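Calum Guthrie on 50 Laps, Cold Mornings and Why He Keeps Saying Yes

Jun 19, 2019

Calum Guthrie is early, and he has already bought the coffee. He waves me over to a corner table at the Ukgate rink, moves a pile of entry forms onto the floor to make room, and starts talking before I've found my pen.

The forms are for Skate the Night, the charity relay he started in January eight years ago with a borrowed stopwatch and a group of friends from his old hockey team. Each team sends out one skater at a time, and every skater does 50 laps before handing over. The money goes to the Skirnari Fund, which pays for travel and overnight stays for families whose children are being treated a long way from home.

"My sister's boy was sick for most of a year," he says. "The hospital was 90 miles away and my sister drove it both ways, over and over, until she was so tired she was sleeping in the parking lot. Then somebody from the fund called and said there was a room for her. I've never forgotten that phone call, and it wasn't even my phone!"

He played defense for most of his life (badly, he insists, though two people stop at our table to disagree) and he had always assumed that if he ever raised money it would be with a hockey tournament. The relay came about when he realized how many people wanted to help and couldn't play.

"You'd get the moms and the grandparents up in the stands saying, oh, I wish I could do something. Well, can you skate? Can you sort of skate? Then you're in. We had a woman last year who did her laps holding on to her grandson's shoulders the whole way round, and I think she got the biggest cheer of the night - bigger than the fast kids, anyway." 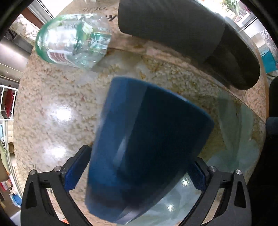

Getting Ready for Team Number One

This year's relay is the biggest so far. Zedier, the sporting goods store on the main road, is lending skates in every size, and Ruchti Bakery is feeding everyone who makes it to breakfast. The goal is 500 sponsors, and Calum admits that he wakes up thinking about it.

"My wife says I talk about it in my sleep. I say numbers, apparently. But we've got good people, and they bring their friends, and the friends bring their neighbors. I used to do all the asking myself and I was terrible at it. I'd apologize the whole time."

I ask what he would tell someone who is thinking about signing up and feeling a little nervous, and he takes a long while to answer, turning his coffee lid over and over on the table.

"Come and watch for an hour first, if you want. Bring a warm hat, it's colder than you think in there at four in the morning. Talk to the families, because a lot of them come back and skate with us, and they're the best company in the building."

Team forms are at the front desk of the Ukgate rink, and single skaters can ask to be placed with a team that has room. Calum will be taking the first shift himself, as he does every year, wearing the same green sweater his nephew picked out for him.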